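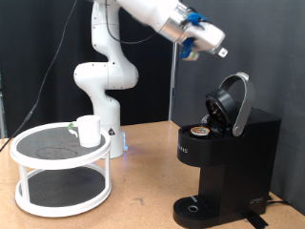

Robotics | Standards & Safety

Sulberg draft sets rules for reporting kitchen robot tests, but leaves the big ones optional

2019-06-26

A working group led by the testing firm Sulberg has published a draft code of practice for robot arms that handle household chores, starting with the making of coffee in pod machines. The group says the code will let buyers compare one system with another. Several people who have read it doubt that.

The draft asks developers to report how many attempts were made, how many ended in a filled cup, and how many times a person stepped in. It also asks them to say where the cup, the pod and the machine stood at the start of each attempt, and whether anyone had set them there by hand.

None of that is required. The word "should" is used throughout, and a lab that skips the section on human help can still say it follows the code.

"I went looking for a 'must' and found one, and it was about the page numbers," said Domenica Trummer, who ran appliance safety tests at Danzer for many years and sent in comments on an earlier version in April. "If you can leave out the times somebody reached in and straightened the cup, you haven't told me anything about the robot."

Gebhard Zürcher, who leads the working group, defended the softer wording. He said small labs would stay away from a stricter text and that a code with few users would be worth little.

"We want people in the room first," Zürcher said. "The wording can be tightened at the next revision."

The draft does not give a date for that revision.

Much of the argument is over what counts as a success. Under the draft, an attempt passes if the lid is shut, the brew button is pressed and the cup holds coffee at the end. Spills are to be "noted where practical." A pod dropped and picked up again does not count against the robot, and neither does a second try at closing the lid.

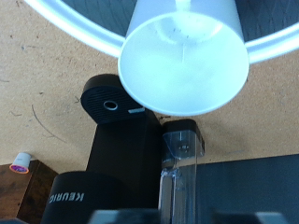 Ha-rang Yang, an engineer at Dudoseo, said her company already logs drops and second tries and would have been glad to see everyone else made to do the same. Dudoseo recorded 1,848 attempts with its own arm over the past year, she said, and the most useful part of the record was the list of failures.

"A passing grade with three fumbles in it is a different thing from a clean run," Yang said. "A buyer will notice the first morning."

She also questioned the number of attempts the draft suggests. It calls 20 enough for a public claim, as long as they are done on the same machine in one session. An earlier version had asked for 1,000, spread over 2 models of coffee maker, but that line was dropped after comments from developers. The working group has not said which ones — the comments are not being made public.

On safety the text is thinner still. Hot water gets a single paragraph, which tells labs to "consider" splashes and burns. The routing of cables on and near a moving arm is left to the maker's manual. Home-made parts fitted to a gripper, common in research labs, may be used without being listed in the report, even where they change how the hand holds a cup.

Jasmina Ivanov, who buys equipment for the office services company Ellon, said she had hoped to point suppliers to the code and be done with it. She now plans to keep her own checklist.

"They'll put it on the brochure," she said. "I would still have to call them up and ask who loaded the pod."

Zürcher said the code was never meant as a seal of approval and that firms would be asked not to use it as one. Asked what would happen to a firm that did so anyway, he said the group had not discussed penalties.

There are parts the critics like. Trummer praised a section that asks for full, uncut video of every attempt used to back a claim, and another that says training runs and test runs should be kept apart. Both are recommendations — she would like to see them moved into a short list of fixed rules, along with the count of human help.

Roswitha Lanz, who handles comments on the draft for Sulberg, said written remarks would be read by the working group before a final text is put out. She would not say whether replies would be published this time.

Contact the newsroom | Copyright 2019, all rights reserved | Back to top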